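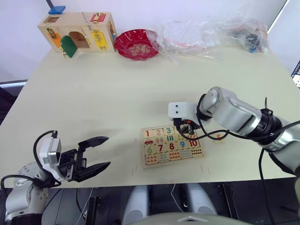
Marcus Alcantara wanted to know, before anything else, whether the loaner PCs can run this year's games without sounding like a leaf blower. Fair question, and it's the one I'd ask too if I were paying for them! Short answer: most of them can, and the rest are waiting on coolers.

So, where we are at the end of March. The Gornton game library has 40 desktops on the list for this round of the grant, and 27 are rebuilt and out on loan. The other 13 have new graphics cards and memory but still have the old coolers on, and I don't want to send them home with anybody yet. Under load the worst one got up to 85 degrees and stayed there (the fan was screaming, Marcus, you were right).

Peltton shipped the first batch of cases on time and the second batch with the wrong front panels. They're swapping those, no charge. I've kept the wrong ones in the back room until the courier comes, so please don't let anyone open them.

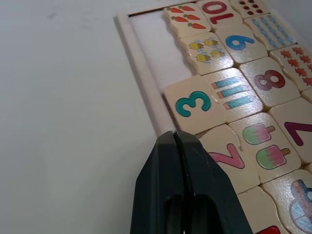
Money and parts

We've spent most of the hardware line and I have $500 left in it. I'd like to put that toward bigger drives. Game installs keep growing, and the small drives we bought last year hold maybe three of the big titles before people start deleting things and then writing to me about it. Clyde Alcantara got a quote from Karkance for used 2 TB drives with a short warranty -- it's in the shared folder, second tab.

Power supplies were the surprise. I'd planned to reuse all of them, but a bunch failed the bench test and I had to buy new ones out of the repair line. The receipts are in with the rest.

Borrowers

There were 167 loans this quarter, counting renewals. The handhelds go out the fastest and come back with the most worn sticks, so I'm ordering replacement modules now instead of waiting for summer.

What's next

Coolers go in during April, then the last 13 machines get an overnight stress run each. Ambaye is still our pick for the monitor order, but I need a yes from you on the 1440p models before I can place it. Their quote runs out at the end of the month.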